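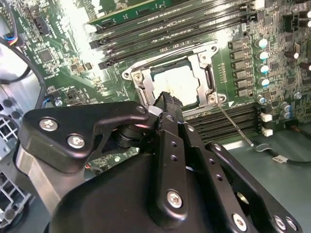 *Majali*

Je vais défendre une idée qui fait sourire mes amis : une carte mère de serveur est un des plus beaux objets qu'on puisse avoir chez soi. Oui, chez soi, sur la table du salon !

On nous vend des ordinateurs fermés, collés, lisses comme des galets, et on finit par croire que l'intérieur ne nous regarde pas. Quelle erreur ! Ouvrez un châssis de serveur, prenez dix minutes, et regardez comme tout y est lisible. Le socket au milieu, avec son cadre métallique et son petit levier, les slots mémoire au-dessus et en dessous, les condensateurs à tête bleutée rangés l'un derrière l'autre... On dirait le plan d'une ville dessiné par quelqu'un qui aimait son métier.

Ma première machine de ce genre, je l'ai payée 300 euros chez Rumo, un revendeur de matériel déclassé, en octobre. Neuve, elle en valait plus de 3 000. Elle souffle comme un sèche-cheveux, d'accord, et je ne la recommande à personne qui dort dans la même pièce. Mais j'ai plus appris en soulevant ce levier (le cœur battant, la première fois) qu'en lisant des fiches techniques pendant des années.

Et puis il y a le plaisir du geste : le loquet qui claque quand la barrette descend bien droit, la pâte thermique qu'on étale trop et qu'on recommence. Je voudrais que chaque collège ait une carte comme celle-là, à démonter et à remonter, quitte à tordre deux ou trois broches. Les élèves sauraient ce qu'il y a derrière l'écran, et je parie que certains n'auraient plus du tout envie de refermer le capot.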